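Teaching a Sorting Task with Two Hand-Held Grippers
Final report, project course in applied robotics
Dariusz Makowska
Hustgate, April 2020

1. Purpose

The purpose of my project was to record demonstrations of a simple household task, so that a two-armed robot can later learn from them. The task is to move fruit between a serving dish and a mat with two grippers. My supervisor at Dronusmont proposed two ways to give the demonstrations. The first way is remote control, where the person moves two leader arms and the robot copies them. The second way is to hold the grippers in the hands and do the task directly, without any robot in the room.

I tried both. With remote control I needed some 30 minutes before I could close the fingers on an orange without pushing it away, because I did not feel the contact. With the hand-held grippers I could do the same movement on the first try. For this reason the rest of the report treats only the hand-held method.

2. Setup

I worked on a dining table at home, next to the window. I did not remove the ordinary things from the table. In the laboratory everything is clean and the background is always the same, and the policy which was trained there by the previous student (we call it Ahn) failed when the background was changed.

Both grippers are black, with blue parts at the fingers. The operator holds one in each hand. A tomato is the object which I found most difficult to take from a full plate, as the fingers must go down between its neighbors.

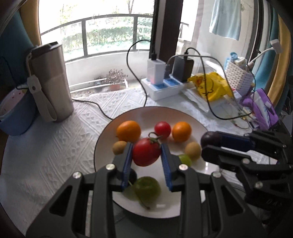 Page 7

3. Recording procedure

Each demonstration starts with both grippers above the table and ends when they are back there. The operator should move slowly, but not stop in the middle, because a long pause teaches the robot to pause also. If a fruit falls, I keep the recording only when it can be picked up again in a natural way. Such corrections are useful – the robot will make the same mistakes and should know how to continue.

I recorded 17 demonstrations per session. After five sessions I looked through all of them with the program Inard, which shows the path of each gripper as a line. Many of my early paths had a shake near the point of grasping. It came from my wrist, and it became smaller when I kept my elbows close to the body.

Round fruit needs more care than I expected. On the mat there is no rim to stop a plum or a tomato from rolling, so the fingers have to arrive on both sides at the same moment. If one finger touches first, the fruit moves toward the other and the grasp is not centered.

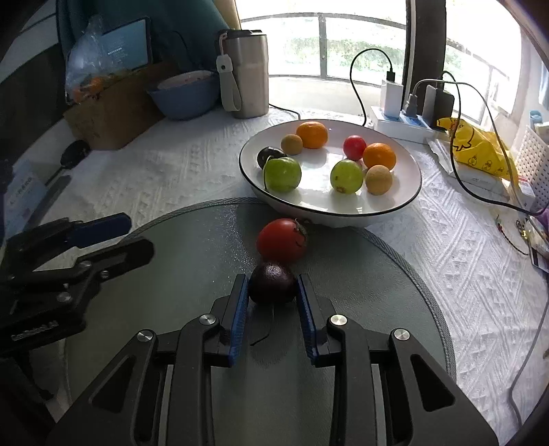 I therefore opened the fingers wide at first and closed them only when the gripper was already low. The second gripper waited at the side during this time. In the beginning I moved it too, without purpose, and these small movements are visible in the data. I decided to remove those recordings and to make them again.

4. Problems

The light near the window was the largest problem. On bright days the fruit close to the glass looked much darker in the recordings than the fruit in front. I did not correct this, but I wrote down the hour of each session.

The stems also gave trouble. When a pad pressed on the stem of a pear, the fruit turned in the grasp and was put down in another position than planned.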